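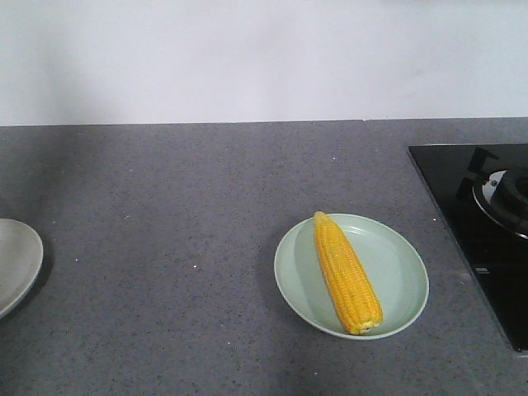
Getachew Berhe wants to know why a robotics club would spend a whole term on moving one thing from one plate to another, when the kids could be building something that drives around. Fair question. I'll answer it in a few posts.

Home · Posts · Replies · Media · Log in

Steneo Robotics Club
Posted 21st September by the club lead

1/ The task this term is called plate to plate. There's a green plate with an ear of corn on it and a pale plate off to the left. The arm has to pick up the corn and set it down on the other plate. The stove stays off and the arm has to keep clear of it.

2/ We did the driving robots last year. The students liked them, but most of the work went into wheels and batteries and very little of it into deciding what the robot should do. I wanted a project where the deciding is most of the work.

3/ Corn was the students' pick. It's long, it's round and it has a bumpy surface. If you grab it near one end, the other end dips. If you close too softly it rolls out. The foam blocks we started with had none of those problems and everyone got bored with them.

4/ Look at how the cob is lying. It's at a diagonal, and the tip goes a little past the rim of the plate. Our first program assumed the long side would line up with the counter. It would have closed across the cob at a bad angle. Now the program has to find the direction of the cob first, then turn the wrist to match.

5/ There are two teams, Losano and Nigatu. The names came out of a hat at the first meeting and I've stopped asking what they mean.

6/ Team Losano finds the corn by color. Yellow on green is easy to separate, so they had something working early. Their trouble is the shaded side of the cob, which goes more orange. Some of it got left out of the mask and the middle point came out wrong. They widened the color range and are testing again.

7/ Team Nigatu is training a small model from demonstrations. A student drives the arm by hand, we record it, and the model learns from the recordings. They have 30 good runs so far. They'd like 1000. I told them to see how far 30 gets them before they ask for more arm time.

8/ Someone asked about the cooktop. Black glass is shiny and both teams get false hits from reflections. Losano crops it out. Nigatu leaves it in and hopes the model learns to ignore it. We'll find out who's right. I don't have a favorite.

9/ How we score it: 2 points for a clean pick, 2 for getting to the other plate without a drop, 2 for setting it down fully inside the rim. That makes 6 for a perfect run. Touching the stove is a zero for the run, no matter what else happened.

10/ Between runs a student puts the corn back at a new angle. That part is done by the other team, so you can't set it up the way your own program likes it. There was some arguing about this rule and then they all agreed to it.

11/ Back to Getachew's question. A student who gets this working has dealt with camera setup, coordinates, grip force and writing down results. We use those same things in the Clitisari challenge, which is in October and has a kitchen table round.

12/ He wrote back to ask if parents can come and watch a scoring day. Yes. Please stay behind the tape and keep your coats and bags off the counter.

13/ Next up is a second object. The students are voting between a banana and a bell pepper. I'll post the result when I have it.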